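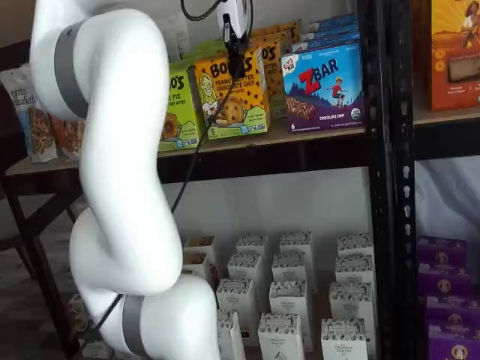

I kept a prayer list for years and hardly ever prayed through it. It had 26 names on one page, and by the fourth or fifth my mind was on dinner. So last May I changed how I do it, and I want to walk you through it in case your list is gathering dust too!

Start with a cheap notebook and put one name at the top of each page. Leave the rest blank for now. (I tried this on my phone first and ended up reading the news.)

Next, pick a short Psalm. I like the ones you can read twice in a couple of minutes. Read it out loud, slowly, and stop at the first line that makes you think of somebody in the notebook. Turn to that page, copy the line down, and pray it for them in your own words – two or three sentences is plenty.

Do three people a day and then close the book. Put a paper clip on the page where you stopped and pick up there tomorrow morning. I do mine at 6:15, before the coffee is done.

When something changes for a person, write it on their page. My friend Róisín Mac Carthaigh has filled both sides of hers, and I still go back and read it when I'm tired of asking for the same thing.

If you miss a week, just open it at the paper clip and keep going.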